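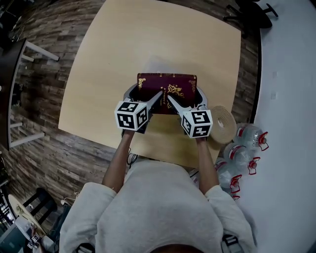
Meirion Dafis wrote in to ask whether the dealer's own chair counts when we talk about keeping the aisles clear, and the answer is yes, it certainly does, so I have put it in the list this time. Thank you, Meirion – and thank you to everyone else who sent notes after the Tolmont game.

Card Room Walk-Through, Gredlow Spring Poker Series
Posted 04/03/2019 by the floor desk

Please go through this before the doors open and again at the dinner break. Initial each line, and do write something in the comment space even if it's only a word or two, as I really do read them all.

1. Fire exits unlocked and clear on both sides
OK. The side door sticks a little, so lean on it the way you would at home. We are allowed 225 people in the main room, and with 199 entries we are fine, but remember that friends and family on the rail count too.

2. Aisles between tables wide enough for a wheelchair
Needs work. Tables 4 and 5 have crept together again. Move them before the cards go out, please, and push the dealer's chair all the way in when you test the gap (there's your line, Meirion).

3. Chairs
OK after repairs. Sit in each one and rock gently. We pulled 2 with loose back legs and they are in the hall closet with tape across the seats. Don't bring them back out, however short we get at registration!

4. Power cords and the tournament clock
OK. The cord for the big clock now runs along the wall under a rubber cover. The Iwasaki screen at the far end gets warm on top, so no coats or hats on it.

5. Table felt and rails
Table 7 has a staple poking through the padding by seat three. I've covered it for now, but a player resting an arm there all evening deserves better, and Bisa have promised a new rail in April.

6. Chip cases
We have 396 racks to shift and every one is heavier than it looks. Two people to a case on the stairs. I know we all like to get it done in one trip, and I have been as guilty as anyone.

7. Drinks
Side carts only. A spill at table 2 last time ran down to the floor and made a slick patch right where the chip runner turns.

8. First aid box
Bandages low, everything else full. The key hangs behind the registration desk.

Recheck items 2 and 5 at the break and leave the sheet in the blue tray.

6 comments | 14 shares

This site uses cookies to remember your settings. Accept | Learn more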